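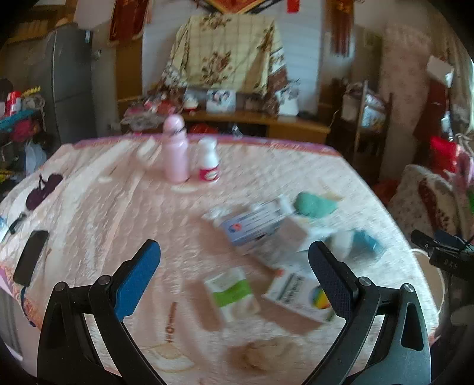 The Kodeo is a robot hand that you hold in your own hand. It is made by a company called Dromatier, and it is used for teaching robots how to pick things up. It has no legs, no wheels and no face. What it does have is two curved black fingers with a blue pad on the inside of each, and a camera that looks out over them. On the bed in the picture there are medicine boxes, a tall pink bottle, a phone and some crumpled cloth, and all of those need picking up in a slightly different way. A robot has to learn each one, and the Kodeo is one way of showing it.

Why robots find picking up hard

Try picking up a sock. Now try a pencil, and then a full glass of water. You didn't have to stop and plan any of that. Your eyes saw the thing, your hand opened to the right size, and your fingers squeezed just enough.

A robot can't do this unless it has been given a way to work it out. It needs to know where the object is, which side to take hold of, how wide to open its fingers and when to stop closing them. If it squeezes a cardboard box too hard, the box is crushed. If it squeezes a bottle too gently, the bottle slips.

For a long time, engineers wrote these steps out one by one as a computer program. That works well in a factory, where the same part arrives in the same place all day long. It works badly in a home. Things get left at odd angles, they get covered up, and they get moved. There is no list of instructions long enough to cover every bedroom.

Learning by being shown

Another way is to show the robot what to do, many times over. A person straps on or picks up a gripper, does the job, and the camera records it. A computer then studies the recordings and looks for patterns. After enough of them, it can make a good guess about what to do with a box it has never met before.

You learned to tie your shoelaces in much the same way. Somebody showed you slowly, and then showed you again. The difference is that you probably got there in an afternoon or two, and a robot may need thousands of goes.

The Kodeo records what a robot would see if its own hand were doing the work. This matters. If you filmed the job from across the room, your back or your arm would often be in the way. With the camera on the gripper, the fingers are always in view, and so is whatever they are reaching for.

How it works

You squeeze the handle and the fingers close. You let go and they open. There is no motor, so all the strength comes from you. Small metal screws act as pivots, like the middle of a pair of scissors, and they let the parts swing.

The blue pads are there for grip. They are not smooth. They have a rough surface, a little like the sole of a trainer, which helps them hold on to slippery packets. They also bend slightly, so they press against more of the object than a hard finger would.

The grippers are sold as a pair, one for each hand, because plenty of jobs need two. Think about opening a jar. One hand holds the jar and the other turns the lid. If you only ever taught a robot with one hand, it would be stuck as soon as it reached the kitchen.

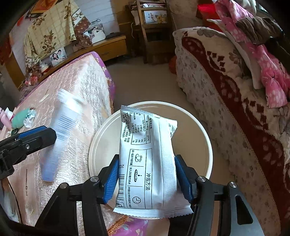

A foil sachet held upright between the blue pads, with a white bowl underneath.

Thin things are difficult

Sachets are a good test. A box has flat sides and it keeps its shape, so the fingers can close on it almost anywhere. A sachet can fold, crumple or slide. Take it by the middle and the ends may flop. Take it too near the end and it may swing round.

The one in the photograph has pouring instructions on it, with little drawings of a cup, hot water and a clock. It says to add 250 ml of hot water. You can look at drawings like those and understand that this packet is meant to go into a drink or a bowl. A robot that is only learning to grip doesn't know any of that. To the robot it is a pale shape with edges. Reading and understanding the packet would be a separate job for a separate part of the computer.

What is in the box

A full Kodeo set has 2 grippers, a charging lead, a spare set of pads and a card with starter tasks on it. The recordings go to an app called Ojo, which runs on a tablet or a laptop. The app shows you each recording so you can keep it or throw it away. A battery lasts for around 60 minutes of recording, and then it has to be plugged in again.

There are 30 starter tasks on the card. The first ones are easy, such as moving a box from one side of a bed to the other. The later ones are much harder. Task 30 is folding a towel, and grown-up engineers find that one difficult to teach as well.

Somtochukwu Aliyu, who runs the lessons that go with the kit, suggests starting with things you already have at home. "Use a bed or a carpet," she says. "If you drop something it won't break, and you will drop things." She also asks children not to tidy up first. A robot that has only seen neat rooms gets confused by a messy one.

Things to know before you start

The Kodeo is heavier than it looks. Children under ten may want to use both hands on one gripper, or take turns with somebody bigger. Keep your hair and sleeves away from the hinges, and don't use it on pets. Medicines are for grown-ups to handle, so if you want boxes to practise with, ask for empty ones.

The camera records whatever is in front of it, and that includes the room behind. Ask the people you live with before you begin. If there are family photographs or letters about, you can turn them round or work somewhere else.

Go slowly. It is tempting to rush, but fast movements make the pictures blurry, and a blurry picture teaches the robot very little. If a go ends badly, you don't have to delete it. Ojo has a button for marking mistakes, and the computer can learn from those too.

Schools can borrow a set from Dromatier for half a term. The next loans begin in February, and a teacher needs to fill in the form.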